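La huella del gallinero

La primera llamada entró a las dos y pico. Inger Laxdal ni siquiera encendió la luz, contestó a oscuras, con la boca pastosa.

— Ha vuelto — dijo la voz de Boris Dimitriou. — Está otra vez detrás del cobertizo.

— ¿Lo ves?

— Lo oigo.

Botas, linterna, el abrigo encima del pijama. Cuarenta minutos de carretera hasta Belhaj, con hielo en las cunetas y la radio sin coger nada. Belhaj eran seis casas y una serrería cerrada. Y el bosque, claro. El bosque empezaba donde acababa la última valla y no tenía ninguna prisa por terminar.

Boris la esperaba en el porche con una escopeta que no sabía sujetar. Inger se la quitó de las manos sin decir nada y la apoyó contra la pared.

— Cuéntamelo otra vez. Desde el principio.

Lo contó mal, a saltos. Las gallinas calladas, eso lo primero. Luego el golpe en la chapa. Luego los pasos, pero pasos de dos patas, insistía, dos, él había oído osos toda la vida y un oso que se pone de pie se cansa y baja. Aquello no bajó. Aquello dio la vuelta entera a la casa andando como un señor que busca la puerta.

— Como un señor — repitió Inger.

— Con calma, sí. Con mucha calma.

Fueron a mirar. La nieve estaba removida junto al cobertizo, un revoltijo, y más allá tres huellas limpias en fila. Largas. El talón estrecho, los dedos muy abiertos. Inger puso el guante al lado y el guante se quedó pequeño. No dijo nada. Llevaba años en esto y había aprendido a no decir nada delante del testigo, porque el testigo luego lo repite y al tercer vecino ya es otra cosa.

En la chapa, a la altura de la frente de Boris, había un arañazo. Cuatro líneas. Boris medía casi uno noventa.

— ¿Eso estaba antes?

— Yo qué sé lo que estaba antes, Inger. Uno no mira su cobertizo.

Mogens Mikkelsen llegó al amanecer en la furgoneta, con el termo y el mal humor. Traía las dos grabadoras Sarex y una caja de yeso que se le había abierto por el camino. Blanco hasta las cejas. Sacaron un molde decente y otro que se partió al levantarlo, y Mogens maldijo en voz baja un buen rato, en un idioma que era casi danés.

— Setenta y nueve — dijo luego, mirando la cuerda con nudos que habían tendido entre huella y huella.

— ¿Setenta y nueve qué?

— Centímetros de zancada. Y va despacio. Si esto corre, mejor no estar.

Desayunaron de pie en la cocina. Boris frió huevos, muchos, como si tuviera que gastarlos todos antes de que vinieran por las gallinas. En la pared había un mapa del ayuntamiento viejo con una chincheta roja y Mogens se quedó mirándola.

— ¿Y eso?

— Ah. Lo de mi tío.

Y no quiso seguir. Inger le dejó comer. A veces funciona. Boris partió el pan, lo dejó, lo volvió a coger.

— Mi tío lo vio en mayo, hace mucho, yo era crío. En la loma de Dutell. Dijo que le había mirado y que había hecho así — Boris ladeó la cabeza, muy despacio, hasta casi tocarse el hombro con la oreja. — Y mi tío no volvió a subir a Dutell. Ni a por leña.

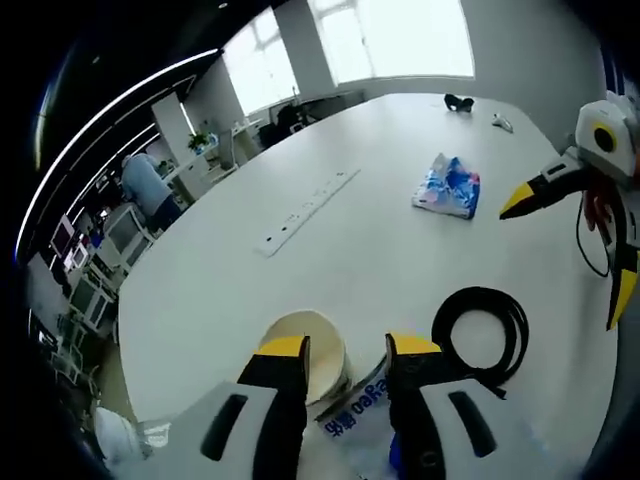 Subieron ellos, qué remedio. Inger delante, Mogens resoplando, Boris al final porque a última hora le dio más miedo quedarse solo. Las huellas iban derechas a la loma, entre los abetos, sin rodear nada. Un tronco caído que les llegaba a la cintura y la huella antes y la huella despues, como si el tronco no existiera.

Arriba el viento había barrido la nieve y se perdía el rastro. Piedra pelada. Un poste con una placa oxidada, de cuando midieron el monte: 3.453, ponía, y debajo nada, ni metros ni pies ni nombre. Desde luego metros no eran. Mogens sacó la libreta y lo apuntó igual, lo apuntaba todo.

— Escuchad — dijo Boris.

— Yo no oigo nada.

— Pues eso.

Ni un cuervo. Ni el viento, que un minuto antes les cortaba la cara. Inger notó el silencio en los dientes, no sabía explicarlo mejor. Y luego el olor, a perro mojado y a hierro, y la seguridad absoluta de que si se daba la vuelta iba a tener que escribirlo en un informe que no se creería nadie.

No se dio la vuelta. Veintitrés años investigando y no se dio la vuelta.

— Bajamos — dijo. — Sin correr. Mogens, la libreta. Cierra la libreta.

Bajaron. Algo bajó con ellos un trecho, a la izquierda, entre los árboles, con el mismo paso. Cuando paraban, paraba. Al llegar al tronco caído dejó de oirse y volvió de golpe el viento, y un pájaro, uno solo, y Boris se echó a llorar sin hacer ruido.

En la cocina pusieron la grabadora. Mogens la había llevado encendida en el bolsillo todo el rato. Ropa, pisadas, la tos de Boris. La voz de Inger diciendo bajamos. Y justo detrás otra voz, baja, pegada al micrófono, probando la palabra.

Bajamos.

Mogens la puso otra vez. Y otra. A la cuarta Inger alargó la mano y la apagó.

— ¿A quién se lo mandamos? — preguntó él.

— A Tove.

Tove Sveinbjörnsson contestó en menos de una hora, y eso ya era raro, Tove tardaba semanas. No preguntó por el molde ni por la zancada. Preguntó si habían contestado. Si alguno de los tres, arriba, había dicho algo despues de la voz, cualquier cosa, aunque fuera un sí.

Inger miró a Mogens. Mogens negó con la cabeza. Miraron los dos a Boris, que estaba en el fregadero de espaldas, con el agua corriendo, fregando el mismo plato.

— Boris.

Nada.

— Boris, arriba, cuando dije bajamos. ¿Tú dijiste algo?

El agua siguió corriendo. Fuera, en el gallinero, las gallinas se habían callado. Boris cerró el grifo, dejó el plato en el escurridor con mucho cuidado y, sin volverse, fue ladeando la cabeza.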